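Chanting the psalm at the early service?

keanealto
We started chanting the psalm on Sunday and I love it — even with 6 of us in the pews! Does anybody else do the whole thing, or just the refrain?
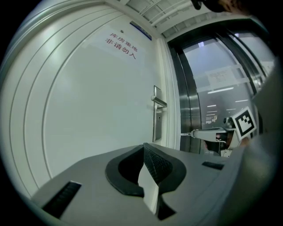
Eoin Cronin
Just the refrain for us. Whole psalms wear people out, and half of ours quit singing by verse 2.

keanealto
Hmm, I don't buy that. Ours got louder as they went. Pick one easy tone and stay on it till Advent.

vinis_pew
With Eoin on this one, sorry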